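Subject: Re: Tramar and the priest's last scene

A member wrote to the list:

> Has anyone else seen Tramar yet? I caught it at the Semeniuk
> and I'm still annoyed. All that weather, all that staring at
> the sea, and then the priest just walks out of the church and
> we cut to black. I felt like I'd missed a reel. Also, was the
> sound muddy for everyone or only at the back?

Hello all,

I saw it at the same house, I think at the late afternoon show, and I've been meaning to write ever since, so forgive me if this runs on. I liked it a good deal more than you did, though I do understand the grumbling about the ending. My sister-in-law leaned over when the lights came up and asked if the projector had broken!

For me the clue is the breakfast with the harbor master, early on, when the priest says he has never once finished a sermon the way he wrote it. After that I was half expecting him to leave in the middle of one. The film runs 83 minutes and I'd happily have taken ten more, mostly with the two sisters at the ferry office, who get the best lines and then disappear for a long stretch. 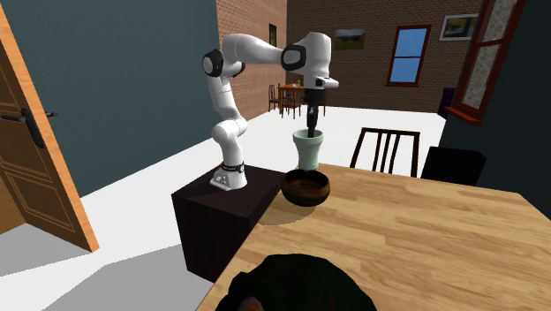 Wooden bowl and mint-green cup, gripper in the cup

On the sound, yes, it was muddy where I sat too, and I was in the third row. The storm was fine (my goodness, was it fine) but anything said indoors came out as if through a blanket. The Semeniuk only has 66 seats, so I don't believe moving would have helped much. A friend who saw it over in Plereck had no trouble at all and caught the whole of the argument in the vestry, so I may make the drive and see it a second time.

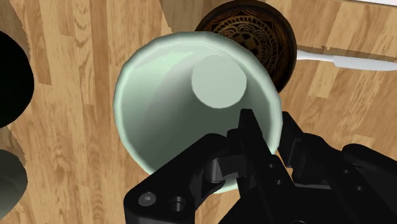
Koleck Film Circle, Discussion Group

One more thing and then I'll let you all get back to your evening. Did anybody else think the music was wrong for the funeral? It's a lovely piece, just cello and something that sounds like a squeezebox, but it starts before the coffin is even out of the house and it never lets up. I wanted to hear the wind and the boots on the gravel. The director's earlier film, the one we showed in February, was so much braver about silence.

If there's interest I'd be glad to have folks over to talk about it properly before we vote on the spring list. I can seat eight, nine if someone takes the piano bench.

Warmly, and with apologies for the length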